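Folding on the bed, and other Saturday habits

November 23, 2024

We have been in the Nustthorpe apartment since July and I still don't have a proper place to fold laundry. The kitchen table is too small, the couch is too soft, and the top of the dryer slopes just enough that everything slides off the back. So the bed it is, with the sheet pulled up as smooth as I can get it (which is never very smooth) and the clean things brought over one at a time.

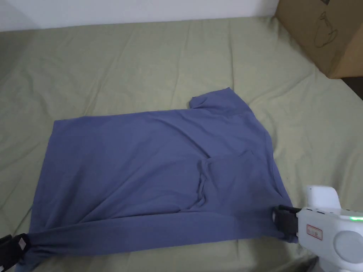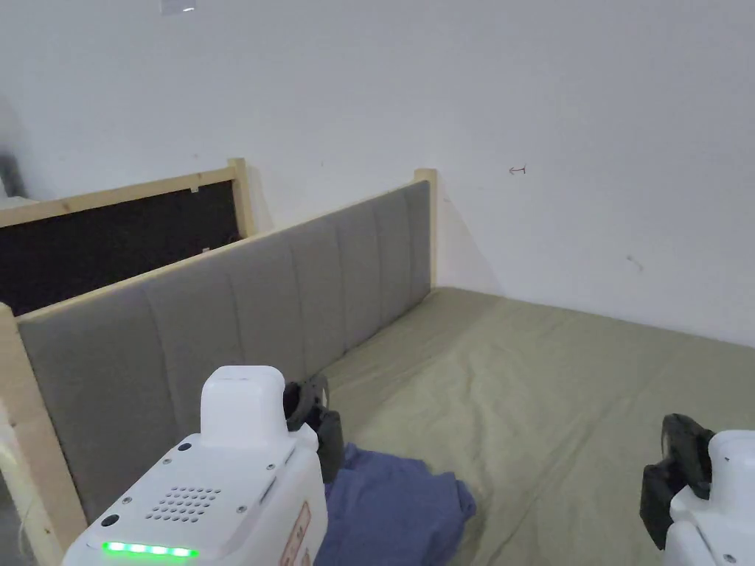
Blue on green: the T-shirt spread out in the first, and a crumpled blue bundle in the second.

I grew up in a house where shirts got folded in the air, chin holding the collar, arms doing something quick that I never managed to learn. Mine always came out lopsided. What works for me is laying the shirt flat and taking hold of the bottom hem at both ends, then pulling it snug before I do anything else. If the hem is straight, the rest of the shirt more or less follows along. After that the sides come in, the sleeves go back over themselves, and I fold it up from the bottom until it's the size of a paperback.

Soft old cotton is the hardest, I think. It bunches the minute you look away, and there is always one sleeve that wants to stand up on its own. I used to go back and start over every time, and now I just press it down with my palm and keep going. It's a T-shirt! It's going in a drawer with a lot of other T-shirts.

The drawer is the other half of this story. I finally gave in and bought a set of 4 fabric dividers from Junitico, and I've been lining the shirts up on their edges so I can see all of them at once. I found two I had forgotten I owned, including the gray one from our week in Trotus that I was sure I'd left at the hotel. The dividers are a little shorter than the drawer — there's a gap at the back where socks go to hide — but I can live with that.

I do still want a folding table someday, a narrow one that could fit under the window. Until then I put the radio on, open the curtains, and do the shirts first and the towels last, so the tall pile is the one nearest the door. The sheet gets washed tomorrow, and then I'll be wrestling with the corners again.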